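4. Autonomie et recharge solaire

1. Dépliez le panneau Trolitz face au sud et branchez-le sur l'entrée de la batterie.
2. Attendez le voyant fixe. La brochure promet 6 heures de charge ; en février, à Pilismont, comptez le double.

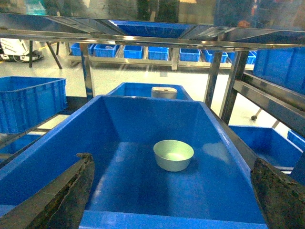
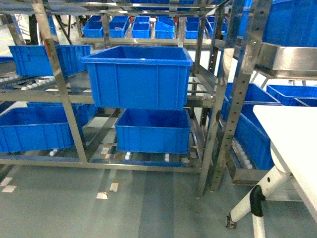
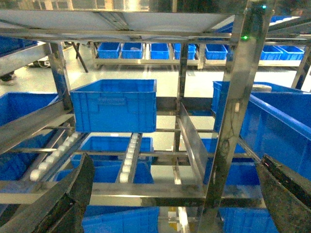
3. Relevez la tension avant chaque vol. L'indicateur en pour cent est optimiste, ne vous y fiez pas.

Attention : les « presque 500 km » annoncés supposent un air calme et un pilote léger. Boonsong Rojanasak en a fait 245.

Note : le vol de nuit reste, à notre avis, un argument de vente.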